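Workshop notebook – lettings desk, Rastness office
25 February 2022

We use cookies to remember your settings. Accept all | Manage

Spent the morning on the Gostdale listings, which are in a right state. There are 349 properties on the books and the export from the old system has put the service charge in the ground rent box on 18 of them, all flats, all in the same block (I should have guessed!). Fixed them by hand because I didn't trust myself to write a rule before coffee.

The floor areas are the other headache. One two-bed came through at 800 square metres, and I'd love to see the hoover for that. It's square feet, obviously, so I've put a note in the unit column and left the original figure beside it until the landlord's agent at Sakalauskas confirms. 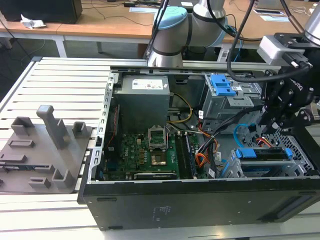

Renato Ignacio reckons we should stop taking areas from agents at all and only publish what we've measured ourselves. He put that in the margin in green pen, with two underlinings, and added that the Voltisgate flats were wrong for a whole year before a tenant turned up with a tape. Fair point – but measuring everything means a lot of Saturdays.

After lunch I tried the new viewing slots. Fifteen minutes is too tight when people want to see the bins and the bike store, so I've gone to twenty with a gap between, and the diary already looks calmer. Still need to block out the school run for Gostdale, the parking is hopeless then.

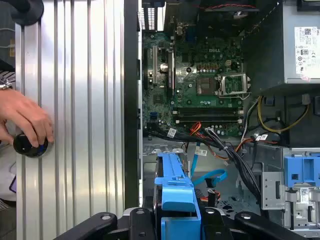 Do we still send the deposit letter before the inventory is signed? It goes out after, on the same day, with a copy of the inventory attached.

Left to do: ring the block manager, chase the missing key for flat 272, and find out who promised the Voltisgate landlord new photos by June. It wasn't me, I checked.

Comments (3)

Rogelio Gatchalian: Flat 272 key is on the hook marked 227. I've moved it.

Renato Ignacio: Happy to do the first few Saturdays if someone else brings the laser measure.

Rogelio Gatchalian: The photos might have been me. Sorry!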